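Renting Out the Upstairs: A Landlord in Ellthorpe on Ten Years of Tenants

October 13, 2020

The owner of the house on Khokhar Street did not plan to become a landlord. She bought the place with her sister, lived on the ground floor, and used the upstairs for storage until the property tax bill went up. That was ten years ago. Since then she has rented the second floor to a nursing student, a retired couple, two brothers who worked nights at the Bornis bakery, and the tenant who lives there now.

She agreed to talk about it on the condition that her name be left out. "It's a small town," she said. "My tenants all still shop where I shop."

The apartment has one bedroom, a bath, and a kitchen that takes up most of the back of the house. She charges $860 a month with water and trash included. Electricity is separate, on its own meter, which she had put in after the first winter. "I was paying for somebody else's space heater and I didn't even know it," she said. "I opened the bill and had to sit down."

Her first lease was a form she copied from a library book. It ran to 3 pages and said nothing about guests, pets, or who shovels the steps. The one she uses now is longer, and most of the additions came out of some argument or other. There is a paragraph on grills. There is one on the side gate, which has to be latched because the neighbor's dog learned to push it.

The kitchen is where most of her money has gone. The old one had a two-burner stove and a sink with separate taps, and people who came to see the apartment would look in and go quiet. She saved for two years and had the room redone by Nelov, a contractor on the other side of the river. She had set aside three weeks for the job and it took seven. Part of that was the gas line, which had to be inspected twice. 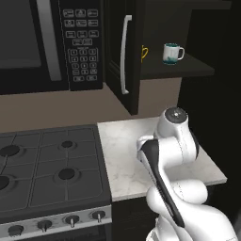
Her sister thought then, and still thinks, that the money should have gone into the roof. Tenants will put up with an old kitchen, she said by phone, but they move out over a leak, and a new roof would have helped both floors. She also said she had been outvoted, although there were only two of them voting.

The owner laughed when this was repeated to her. "The roof got done the next year," she said. "She leaves that part out."

On finding tenants, she has firm opinions. She puts a card up at the grocery store and an ad in the weekly paper, and she does not use the rental websites. The one time she tried, she got 169 messages in two days, most of them a single line asking if the place was still available. She answered the first few dozen and then took the listing down. The card at the grocery store usually brings four or five calls, and she talks to each person for as long as they want to talk.

"I ask where they're living now and why they're leaving," she said. "I don't mind what the answer is. I mind if it changes halfway through."

She checks references and she checks income, and she keeps a copy of the fair housing rules in the same folder as the lease. She asks everyone the same questions in the same order, reading them off a sheet. A friend who rents out a duplex told her that was too formal. She has kept doing it.

The hardest stretch was with the brothers from the bakery. They were good tenants, she said, and never late with the rent, but they came home at four in the morning and cooked. She could hear every pan. She went upstairs in the afternoon, when they were awake, and the three of them worked out that there would be no frying before six. They also bought a rug.

"I should have gone up the first week," she said. "I lay there being mad for a month and they had no idea."

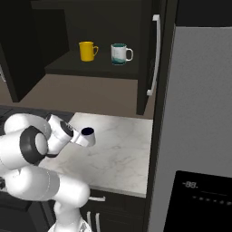
Repairs are the other thing she would do differently. For the first few years she tried to fix everything herself and would put off calling a plumber until the problem had gotten worse. Now she keeps a repair account and moves part of the rent into it every month before she spends anything else. The account paid for a water heater last year and for new stair treads in May. She writes each job in a notebook with the date, the cost, and who did the work – the sister does the same for the ground floor, in her own notebook, and they compare at tax time.

She does a walk-through when a tenant moves in and another when they move out, with the tenant present both times. They go room to room and write down scratches, stains, and anything that sticks or drips. Both people sign the sheet. In ten years she has kept part of a deposit once, for a bathroom door, and the tenant agreed with the amount.

This year has been slower. Her tenant lost hours at work in the spring and asked to pay in two parts, on the first and the fifteenth. She said yes and wrote it up as a one-page addition to the lease so that neither of them would have to remember what was said. It is still in effect. "It doesn't cost me anything," she said. "The mortgage is paid on the twentieth either way."

Asked whether she would buy a second house to rent, she said no right away. A place two doors down came up for sale in the summer and she went to look at it, mostly to see the inside. The basement was damp and the stairs were steep – it has since sold to a family with three kids.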